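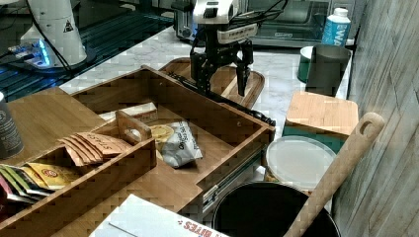 # Edorska bamboo snack and tea organiser

I'm Ha-rang, I run this little shop, and I don't list anything I wouldn't have on my own worktop. The Edorska is one I've been wanting to add for ages! It's an open box made from light bamboo panels, with the grain left nice and visible, and it has a metal slide rail along the side. You get a smaller divider tray with it too, the sort with a cutout handle in the raised middle bit, so you can lift the whole tray out and carry it to the table when people come round.

I keep tea and little packets standing up in the divider tray and let the bigger bags flop about in the main compartment. Crisps, biscuits, whatever's been opened and needs eating first. I'm not a tidy person by nature (ask anyone) and this is the only system I've ever stuck to, mostly for the reason that there's hardly any system in it. Tea on one side, snacks on the other, done.

**What you get**

- Open bamboo box with one large main compartment
- Divider tray with a cutout handle
- Flat bamboo lid panel, which sits over one section

**Looking after it:** wipe with a damp cloth and dry it straight away. Please don't put it in the dishwasher. Gun-woo did, with the divider tray, and it came out shaped like a banana. If the bamboo starts to look dull, a bit of food-safe oil on a rag brings it back up. I do mine every May when I'm doing the chopping boards anyway.

## Arnetti striped wooden board

The other thing people keep writing in to ask for is the striped board, so it's going on the same page. It's a rectangle with rounded corners, made up of brown wood strips in different tones with one pale one running across, and that pale stripe is what sold it to me. It looks lovely left out on a marble-patterned worktop, and I do leave mine out, next to the toaster, all the time.
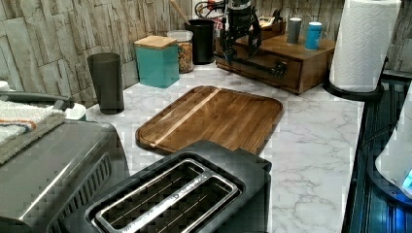

I've had a few questions about whether it's too nice to cut on. No! Cut on it! Mine has had bread, onions and a great deal of cheese on it and I think it looks better for the knife marks. If you really want to keep one side smart, use the other for chopping and turn it over for guests. I'd only steer clear of raw meat, as I would with any wooden board, and I keep a cheap plastic one for that.

It does need oiling a little more often than the bamboo. When water stops sitting in beads and starts soaking in, it's time. Two thin coats, left overnight between them, and rub off whatever hasn't gone in by morning. The Furkex board oil we stock is fine for this and doesn't smell of much. 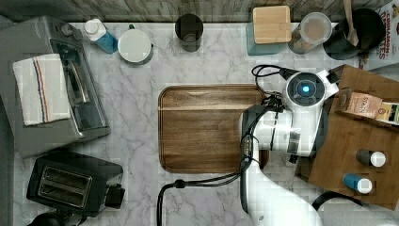

*The striped board on the worktop, with the groove running round it.*

**Delivery and returns**

Orders over £20 go out free, and anything under that is £2 postage. The organiser and the board can travel in the same parcel, so do put them in one basket and save yourself the second charge. You can send either back unused if it doesn't suit your kitchen, just drop me a line first so I know to look out for it.

A note on measuring: if you want the organiser to live inside a cupboard, measure the opening with the door fully open and allow a bit extra for the hinges. I forgot the hinges on mine. It's been on the worktop ever since and I've got used to it there.

Gun-woo packs everything and answers the phone, and I do the emails, usually late in the evening.

Page last updated 18 Feb 2023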